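Caderno da oficina - outubro, sexta-feira

Comecei às 9h pela arrumação da mesa branca. O Josphat Okoth já tinha levado os suportes para a prateleira do fundo, ficaram só as caixas transparentes para rever. A ideia é decidir quais servem para as peças pequenas (anilhas, molas, pinos) antes de encomendar mais à Skalari.

Critérios, para não voltar à mesma conversa: a tampa tem de abrir sem prender, o plástico não pode estar rachado na dobradiça e os dedos têm de chegar ao fundo.

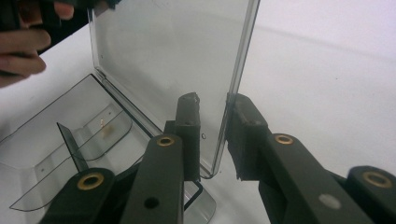

A Styliani Kyriakidis prefere caixas com tampa presa, porque as soltas perdem-se. Concordo, mas a dobradiça é o ponto fraco. No lote anterior da Kokkinos partiram-se 2 no primeiro mês, ambas por alguém forçar a tampa para trás. Abrir devagar, com a caixa pousada.

Limpeza: pano macio e água com sabão neutro. Álcool não, deixou manchas baças na tampa que a Gemma Bortolotti limpou em setembro. Secar bem os cantos junto à dobradiça.

Quanto às divisórias, ficam as que vêm de origem. O fundo curvo ajuda a puxar as peças com um dedo, o que numa caixa de canto vivo é uma chatice.

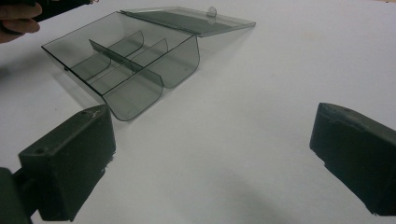
Etiquetas: na tampa, do lado de fora, sempre no mesmo canto. Molas de um lado da divisória central, anilhas do outro. Pinos à parte - misturados com as molas, perde-se a manhã a desenredar. Limite de 300 g por caixa, segundo as nossas contas.

Falta:
- perguntar ao Stavros Theodorakopoulos se a gaveta 22 está livre
- pedir preço à Skalari
- passar a lista a limpo e deixá-la à Cadi Mostyn, que entra às 14h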